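**To:** cell-planning list
**From:** Sinan Dönmez
**Subject:** Re: Re: second picking cell, what do we really need to buy
**Sent:** December 2020

Quick one between meetings, sorry for the state of it. Lindalva's mail first so everyone has it, then my answers.

> Hi all,
>
> I have to hand over the equipment plan for the second cell before the break and I'm still missing numbers from your side. What I need to know:
>
> 1. Arm. Do we buy another one the same, or go smaller? Lopes say they can do us a smaller one with a much shorter wait, but their quote leaves out the mounting plate and the cables, so I can't compare like with like.
>
> 2. Gripper. You asked for the Prarex fingers in August and then went quiet. Still wanted? The quote has lapsed, they'll redo it but want a quantity.
>
> 3. Bins and frame. I've got a line for 900 with nothing written next to it. What is it?
>
> 4. Spares. Finance have asked why spares were nil last year and whether they can be nil again.
>
> 5. Test objects. Someone put in receipts for toys and kitchen things under "consumables". I don't mind but it needs its own line, I got asked about it.
>
> Short answers are fine. I'd sooner have a rough figure now than a perfect one after the deadline.
>
> Lindalva

OK in order, more or less.

**Arm.** Same again please. I know the Lopes one is cheaper on paper. But we would be paying for it in our own time: new calibration, new mounts, different controller, all the motion limits redone. Everything we have is written round the KUKA. Also reach. With two bins, one behind the other, a short arm has to stretch for the far corners and that's where ours already gets slow. If money is really tight I would rather push the whole cell back than buy an arm that doesn't match. Happy to be argued with, but argue soon.

And yes, whoever quotes, plate and cables have to be IN the price. Last time we found out after the order.

**Gripper.** Still wanted, my fault for the silence. Quantity is 4 pairs. Two on the cells, two in the drawer. Please ask Prarex if the longer finger is the same price, the narrow ones are good down among the objects but we run out of length near the walls and the wrist gets there first. If longer costs more, just get the standard ones.

Air fittings and hose, put down 100 and leave it at that. It's small stuff but we are forever borrowing it from the other bench and they are fed up with us.

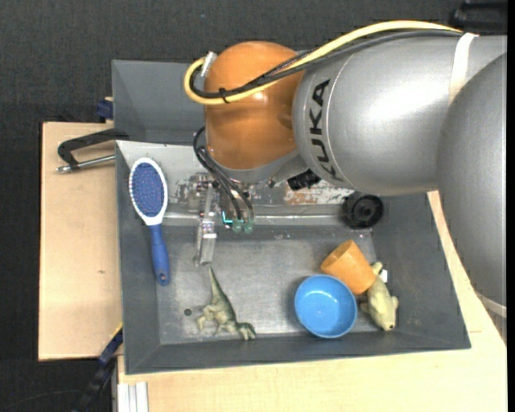 **Bins and frame.** The 900 is mine. Covers two bins, the profile for the table and the clamps. Stolside do the profile cut to length, which saves us a day of sawing. I did look at plastic bins, much cheaper, but they flex when the gripper touches down and then the heights are all wrong. Stay with what we know. Please don't let anyone swap the clamps for fixed bolts to save a bit, we move the bins too often for that.

If there's anything left in that line I'd like it to go on repainting. Paint wears, bare patches shine, and the vision side then complain to me about reflections. Matt finish, dark grey, same as now. Somebody must know a local place? We've only ever used Tunetti and they're not quick.

**Spares.** No, they can't be nil again. They were nil because we took parts off the old rig, and the old rig has now been picked clean. Minimum I'd sign for:

- one full cable set for the arm, the outside run down to the tool
- hoses and fittings (in the 100 already, don't count twice)
- one spare gripper connector
- cable ties, strap, the usual, I'll get these from petty cash

The cable set is the one that matters. Anything hanging off the outside of the arm gets bent on every single move and when it goes we are stopped. Lead time was 9 weeks when I last asked. Nine weeks of a cell doing nothing costs far more than a cable, you can tell finance I said so.

**Test objects.** Guilty. Please do give it a line, call it "object set" or something. We want shapes that make trouble: handles, bristles, open cups and bowls that roll or tip, soft-looking toys with legs and tails sticking out all ways. Boxes are too easy and we learn nothing from them. It's shop stuff, all of it cheap, but we need duplicates of each thing so both cells can run the same set, and that's what pushed the recipts up. I'll send you a list of what we've got so it looks less odd to whoever checks.

Things NOT in your mail that should be in the plan:

Floor space. Second cell needs the same table footprint plus room to walk round the back. At the moment there isn't any unless the shelving goes. Who owns the shelving?

Guarding. I've assumed we extend the fence we have. If safety want a separate one, my numbers are off and somebody should say so before this goes up, not after.

Camera mount. A second fixed one over the bins, same as the first. We have the camera, we do not have the bracket. Can be made in house if workshop hours are free, I've put nothing down for it, shout if that's wrong.

Electrician. Half a day. I always forget this and so does everybody.

What I would cut if you have to cut: the repainting first, then go from 4 pairs of fingers to three. After that I don't have anything, please don't touch the cable set to make the total look nice.

Can people who use the cell look through this tonight and reply to the list, not just to me, I keep getting asked the same thing in the corridor and then forgeting who said what. Lindalva, I'll ring Lopes myself about the plate so you have both prices side by side. If they don't pick up then go ahead without and mark it as open.

Must run,
Sinan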